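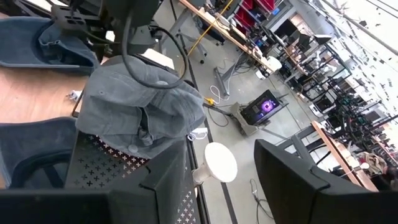 Workplace Talk > Laundry, Linen & Garment > Automation

Filed under: Robots on the floor, Jobs & rosters

Last updated: May, 4:12 pm

**Anyone else gone from folding to minding the arms?**

**pegbasket**
Hi all, long time reader, hardly ever post. I'm at Lundano, we do workwear and grey cleaning cloths for hire, and I was on hand folding for years. Since the start of the year I've been moved over to the robot benches. They're teaching the arms to pick up cloth and fold it and they wanted people who knew cloth, so up went my hand (also I was sick of the steam, I won't lie).

I like it more than I thought I would! But the girls still on the hand tables have gone a bit funny with me and I get it. Every fold I show the arm is a fold somebody might not get rostered for. Wondering how it's gone at other places, and whether your pay class changed, because mine hasn't and I'm now doing a job that didn't exist when the classes were written.

**mangle_dave**
Pay class is the thing to push on. At Bikell they moved 2 of us to the machines and called it "other duties" for months. Get it in writing before you get good at it, is my advice. Once you're good at it they've got no reason to hurry.

And I wouldn't lose sleep over the hand tables just yet. We've had ours a good while and it still can't do a fitted sheet to save itself.

**sorrel77**
Disagree Dave, sorry. It doesn't have to do fitted sheets. If it does the flat stuff, that's most of a shift where I am, and the flat stuff is what they give the older ladies whose shoulders are gone. Take that away and what's left for them is the heavy end. I never see that in the newsletter.

**mangle_dave**
Fair point about the shoulders. Ours went to the packing end and one of them hates it.

**pegbasket**
That's exactly what worries me, sorrel. My aunty Tomomi Yoshida was on flat work for years at another place and it was the only thing she could do by the end.

Dave, I've emailed about the pay class, thank you. Not holding my breath.

**tealeaf_jorell**
What do you do all day though? Is it just pressing go? My manager makes it sound like we'll be flying spaceships.

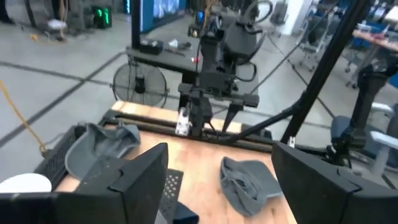 **pegbasket**
Ha, no spaceships. Mostly it's starting cloths off in a mess and seeing what the arm makes of them, then doing it again, and writing down how it went. Our target is 80 a shift and it felt like heaps at first. What I've had to learn is how to make a decent mess, which sounds silly after years of being told to square my corners. Take the two grey ones on the bench there: the left one is half over the rim of the mesh basket with a corner hanging down, and the other's just bunched on the wood in a sort of loop. You'd sort either of them in a second without looking. For an arm they're two different problems, because one of them has a basket to get tangled up with. And yes, that's a floor fan pointed at the bench. I've asked for a second one.

The bit I miss is the talking. On the hand tables you'd chat the whole shift and your hands just went. On the benches you have to watch.

**tealeaf_jorell**
Oh that's a good point about the talking. I'd go mad.

**oldstarch**
I'm going to be the grump. I did 398 tea towels in one shift once, by hand, and I've got a bit of paper to prove it. 80 is a slow morning. I can't see how anybody's making money on this and I reckon they'll be back to people inside a couple of years.

**sorrel77**
With respect, oldstarch, you went home at the end of that shift. The arm doesn't have to be as quick as you if it can keep going all night. They said the same about the tunnel washers.

**oldstarch**
Tunnel washers don't need someone standing next to them making messes!

**pegbasket**
Hahaha. He's got me there. To be fair though, the 80 is me setting up and writing notes, it's not what they're hoping for once it's out on the floor. The number I've heard thrown about is 2,000 a day across all the benches, but I heard that in the lunch room so who knows.

**ming.do**
Union delegate at a hospital laundry. Two things. One, ask to see the plan for the hand tables in writing, with names of roles on it. Two, ask who owns the notes you're writing. You know things about cloth that were never in any manual, and you're handing them over on ordinary rates. Our lot got a training allowance out of it once we put it like that.

**mangle_dave**
Do's right about the allowance. Wish we'd asked.

**pegbasket**
I'd never thought of it as training anyone! I'll take that in with me, ta. Meeting's at 2 so I'd better eat something. Will post what they say.

**sorrel77**
Ask about the flat work ladies while you're in there please.

**pegbasket**
Already on my list, right under the fan.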